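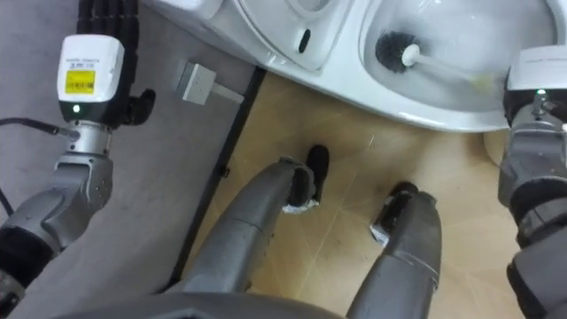

**February, edit room log, 4:10 pm**

Reel two of the Usgate picture is finally back from the sound people, so I've spent most of today just watching it with the volume up too high. I'm going to write this down while it's fresh, because last time I trusted my memory and we lost a whole afternoon to it.

First thing: the rain over the ferry dialogue is much better! I can hear every word the brother says now, even the mumbled bit about the boat papers (which I'd honestly given up on and was ready to subtitle). The gulls are still too loud. They come in right on top of her line at the rail, and you end up looking for birds when you should be watching her face. Asked for them down, or moved to after she turns.

Reel length is 16 minutes and change. I'd like it shorter. The market chase is the obvious place, but I tried pulling the fruit stall shots this morning and the geography goes to pieces, you can't tell which way he's running. Put them back. Then I tried starting the chase later, with him already past the arch, and that plays great. Saved as "market late start" in the Cuevas bin, so please don't tidy that bin yet!

Shot count after the trim is 408 for the reel, which sounds like a lot but most of them are in the chase and the wedding. The wedding I haven't touched. It's long and loud and I love it, and I need somebody who doesn't love it to sit through it with me.

**Color**

Perar sent the new grade for the night scenes. The harbor looks lovely, deep blue with the lamps still warm. The kitchen has gone green again, same as the last pass, and skin looks seasick in the close-ups. I've marked the timecodes in the shared sheet. The corridor shots are fine as they are, leave them.

**Test screening**

Fumdale has offered us their small house for the preview, around 100 seats, mornings only. Fine by me, though a thriller at ten in the morning is a strange thing to sit through with a coffee. They want a file on a drive and they want it the night before. The projector there clipped our highlights last time, so I'd like to run five minutes of the harbor on it ahead of the real thing.

Question cards still need a rewrite. "Did you enjoy the ending?" gets us a page of yes and no. I'd ask who they thought had the money, and when they stopped thinking so.

**Left over**

- Temp music in the wedding is still the old track, replace before anybody outside hears it
- Subtitle file has 1,379 lines and the last dozen are out of sync
- End crawl: two departments missing, list is taped to my monitor
- Back up the Cuevas bin tonight, both drives

Starting on reel three tomorrow, from the phone call.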